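Février, 6 h du matin

Mal dormi. Le bulletin est tombé hier soir : 51 nouveaux cas de grippe dans le district, 649 depuis le début de la saison. Margit Haugland dit que le pic est passé, Stellan Dalen dit que non. Moi je note les chiffres et je me tais.

Au centre de Tallik, presque 100 personnes pour le vaccin, file jusque dans l'escalier. Plus de doses vers midi – il a fallu en faire venir de Salinas. Arrivées tard, carton mal étiqueté, re-coup de fil, re-attente. Mangé debout.
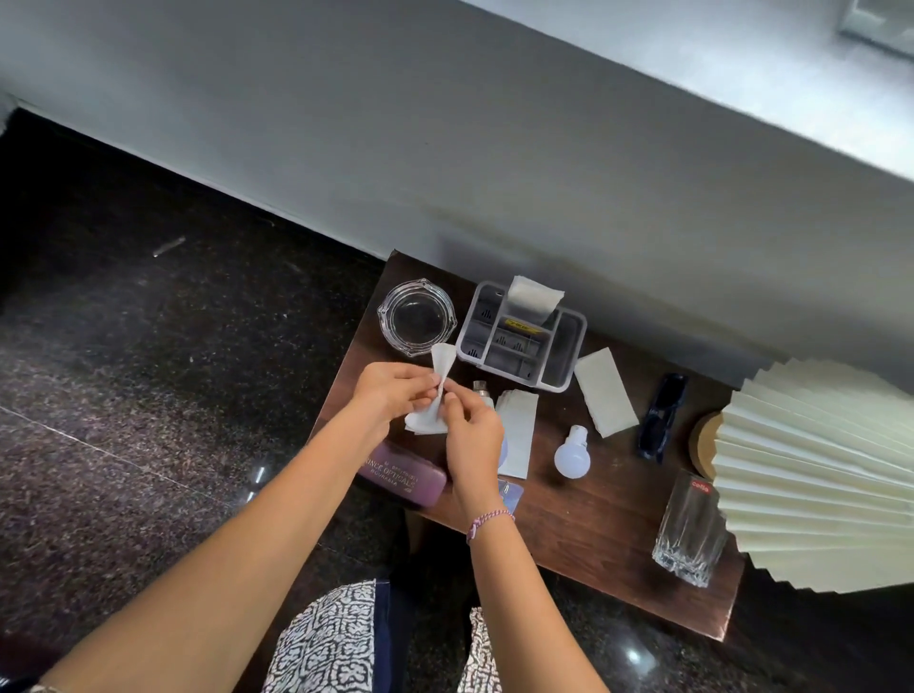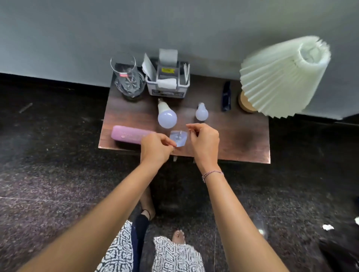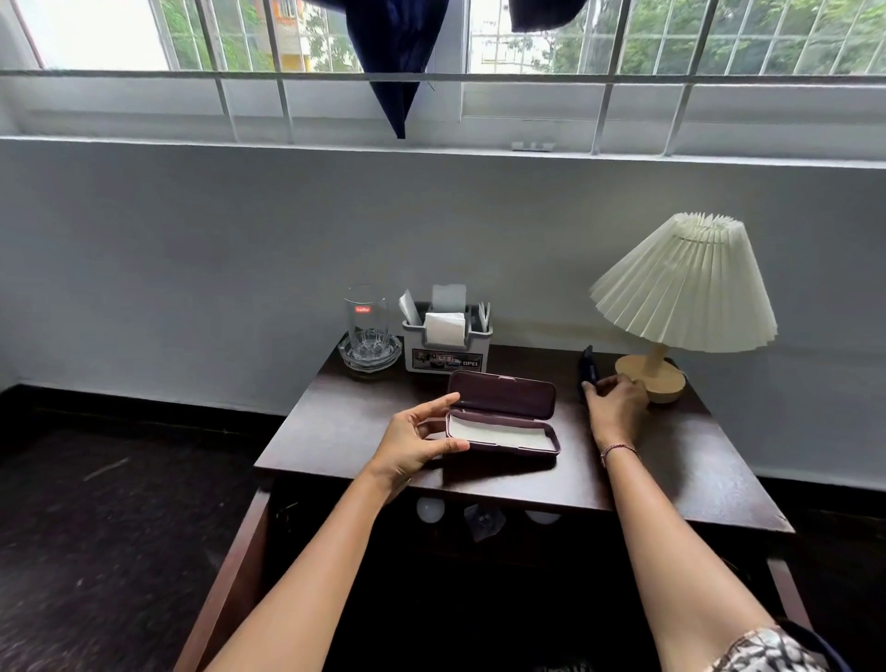
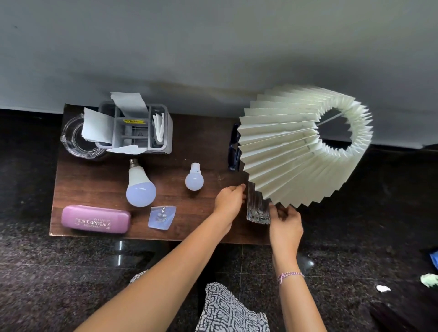 Petites choses sur la table, du mouchoir à l'abat-jour.

Rappeler l'école de Graltitz : 11 absents dans la même classe, et la directrice veut savoir si elle doit fermer. Pas à moi de décider ! Lui ai dit d'aérer, de renvoyer chez eux ceux qui ont de la fièvre, d'attendre le médecin du district. Elle n'était pas contente. Moi non plus.

Le tableau Nukeck plante encore dès qu'on saisit deux fois le même code postal. Tout refait à la main sur papier, comme avant. Stellan a râlé, puis il a dicté et j'ai écrit, on a fini vite finalement.

Gorge qui gratte depuis hier. Pris ma température : rien. Margit m'a quand même donné des masques et m'a regardée de travers.

A faire : les courbes par tranche d'age, le mot pour la pharmacie, répondre à maman (elle demande si elle peut aller à la chorale – je dirais d'attendre un peu). Racheter du thé et du miel. Le bus passe dans dix minutes, je file.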